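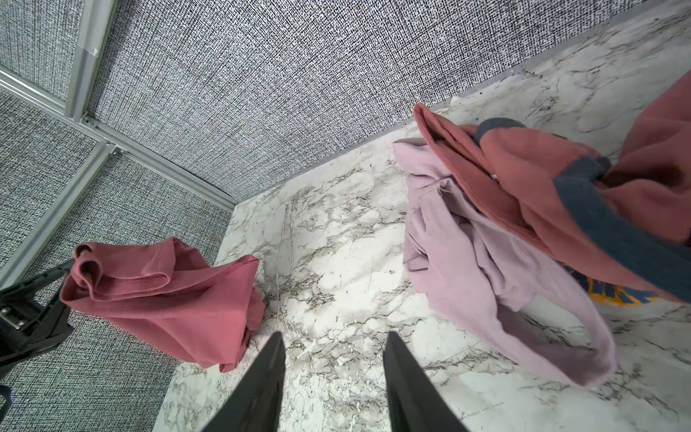
Ribbed knits, before folding

Gallery page 16, Drornidville laundry and folding pages
Text by Manikandan Bangera

This page is about ribbed knitwear at the stage between the pile and the shelf. It has one picture and some notes on folding, storing and looking after this kind of clothing. Plain cottons and towels have their own pages.

The picture: coral pink on the left, bunched up with its hem rolled and folded along the top. The larger heap on the right is a light lavender pink, also ribbed. Marble-patterned tabletop, black-and-white woven fabric on the walls.

Picture number 954. Please quote the number if you write in about it.

About the two colours

Coral pink and lavender pink are easy to tell apart on a pale table. In a drawer with the light behind you they are much closer, and people who own several pink knits often end up pulling out the wrong one. If you keep both, put them in separate stacks or put a different colour between them.

For washing I would put these two shades together after the first few washes, but a new coral garment goes in on its own. Reds and corals are more likely to give up some dye at the start. Check by pressing a damp white cloth against an inside seam. If colour comes off on the cloth, wash it separately again.

About the rib

Ribbed knitting stretches across its width and very little along its length. When it is dropped in a heap the ribs close up in some places and open in others, so the garment looks narrower than it is. You can't judge the size of a ribbed top from a crumpled pile. Lay it out and let it settle first.

There is a small loose thread near the upper centre of the lavender heap. Loose threads on ribbed knits should be looked at before folding. A thread end left over from sewing can be trimmed close to the fabric. A pulled loop should not be cut. Work it back through to the inside with a blunt needle or a small crochet hook, then stretch the fabric gently sideways to even it out.

Folding, in the order I do it

1. Pick the garment up by two points on the same edge. The shoulders are best if it has them. Picking it up by one corner stretches it and twists the body.

2. Lay it face down and smooth it outwards from the middle with flat hands. Follow the direction of the ribs.

3. Unroll the hem. Ribbed hems curl, and a curl that is folded in will still be there when you next wear it. Run a thumb along the inside edge.

4. Bring one side in to the middle, then the other. Any sleeves go straight down along the body.

5. Fold up from the bottom in 2 folds. A thick knit may only take one.

6. Turn it over and leave it for a moment before stacking. If it springs open the folds were too tight.

A smaller garment can be rolled. I don't roll the heavier ones, as the outer layer of the roll gets stretched.

The tabletop

The top has a white marble pattern with grey and dark veining. On the side by the back wall there is a thin strip of light grey metal trim along the join. A smooth surface is good for knits because nothing catches. The drawback is that light garments slide, so a half-folded sleeve can move when you let go of it. Keep one hand on the part you have already folded.

A veined pattern also makes it harder to spot fluff and short threads. Wipe the table before a pale batch and again before a dark one. I use a barely damp cloth, followed by a dry one.

If you are working at home and your table is rough or has a raised grain, put a flat cotton sheet over it. A towel is not as good. The loops grip the knit, and you end up folding against the drag.

The walls

Two sides of the table are bounded by walls covered in black-and-white woven fabric with a texture to it, and there are silver aluminium rails on the left. For anyone fitting out a folding corner, an upright on two sides of a table is useful. Clothes pushed back stay on the table and don't drop down behind it. Textured fabric does collect lint over time. A clothes brush or the soft attachment on a vacuum cleaner will take it off.

Keep knits away from screw heads and corner fittings on any framed table. Ribbed fabric snags more easily than a flat weave, and a snag across several ribs is slow work to put right.

Storing

Fold and stack, with the heaviest at the bottom. Hangers pull ribbed knits down at the shoulders and leave points. If you have to hang one, fold it over the bar of the hanger.

Stacks should be low enough that you can lift out the bottom garment without tipping the rest. On my own shelves that is six. For boxes, leave a hand's space at the top so the lid does not press on the folds.

For longer storage, take everything out once and refold it along different lines. I do this in February, when the thick things are still in use and it is easy to see what has not been worn.

Questions that have come in

Can ribbed knits be ironed? Most can be steamed. Hold the steam above the fabric and don't press down, or the ribs will flatten. Read the care label first.

Does it matter how long they stay in a heap? Overnight is fine if they are fully dry. After that the creases at the bottom of the pile become harder to shake out, particularly in cotton rib. A damp pile should be spread out straight away.

Should the garment be inside out when folded? I wash them inside out and fold them the right way round. It means turning them at the table, and that is when I check the seams.

What about bobbles? Take them off with the garment flat and under slight tension. A fabric comb is gentler than a shaver on rib, where the raised lines can be nicked.

Using the picture

Clubs and classes may print this page as a handout, up to 200 copies, with the picture number left on. For anything larger, ask first.

Next page: cotton jersey. Previous page: socks and small items.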